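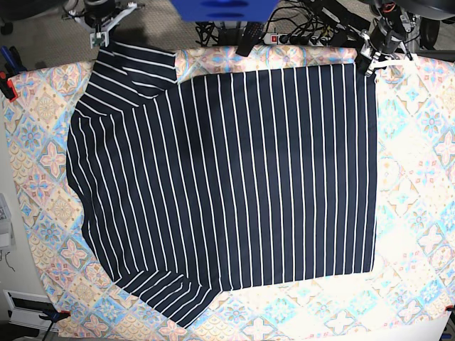 Navy pinstripe on the tile-print cloth, left side still bunched.

March, folding notes, cont.

Tudor Avram wants the flat-fold method from the Mestine handout written up as our standard for striped shirts. I'm not convinced. The handout claims the stripes "guide the fold." Fine for the body, where they run straight up and down and you can check the edge against them. Look at the left side, though. Once the cloth is folded over, the stripes go off on a slant and tell you nothing about where the next crease should go. I'd trust the hem before I'd trust the stripes.

Second complaint, the tablecloth. Pastel medallions and diamonds under a pinstripe is a lot of pattern. Navy at least stands out against it. I doubt the pale shirts from the Dinu box will. Ionuț says he doesn't mind it. Ionuț also thinks a faint crease is no crease, so we differ.

The handout gives 90 seconds per shirt. No idea where that comes from. Griltstead quotes the same number and I suspect one copied the other.

To do:
- same fold on a plain shirt, same cloth
- same fold on a plain sheet, if we can find one
- smooth the left side before folding the body over, see if the crease still sets
- ask Tudor which edge he squares to first, he has told me both

Not signing off on the write-up until at least 3 different shirts come out the same width.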